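**Skudard puts out its first handling rules for soft packaging**

Anyone who has tried to teach a gripper to pick up a snack wrapper knows the trouble: film folds, slides and springs back, and two labs can run the same task and come home with scores that can't be compared. So it is great news that Skudard has finally published a set of working rules for soft packaging, and even better that they're short enough to read over lunch!

The guide runs to 9 pages and came out in December. It was drafted by Nanami Sekiguchi and Valter Bastos, with comments from test benches at Tsuchiya and Evinlow, and it covers two-finger grippers working on a tabletop with people nearby.

Most of it is plain good practice, written down at last. A grasp counts only if the item is held clear of the table for three seconds. Each try gets logged, including the ones where the fingers close on air. The lab has to say how full or flat the package was at the start, and food packs with allergen wording must be kept apart from unmarked ones when they go back in the bin. Wrist camera footage is to be stored with the score, so a second person can check the call - a small rule that should settle a lot of arguments. 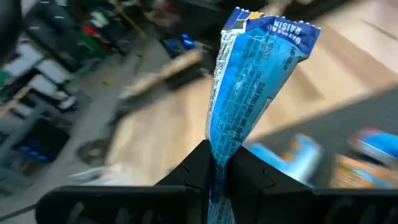 Yasuo Nagano would have liked the guide to go further on worn items. A wrapper that has been squeezed a few hundred times is a different object from a new one, he told us, and he wants a hard limit on reuse. The current text asks only that labs write down how many grasps each item has been through, and suggests swapping it out at 500.

Sekiguchi agrees that the number is a starting point. In the trial round, the Tsuchiya bench got to 517 on one wrapper before the film split along a crease, and thinner films are likely to give up much sooner. Her group is collecting wear logs from anyone willing to share them, and the limit will be looked at again in the next version.

There is also a welcome page on people. Hands stay off the table while the arm is powered and moving, the stop button has to be within reach of whoever is resetting the items, and cables on the floor get checked before each session. Old advice, sure - but now it sits on the same sheet as the scoring, where the person running the test will see it.

Chiharu Furukawa is taking questions on the draft wording for pouches and sachets, which will be added as a separate part.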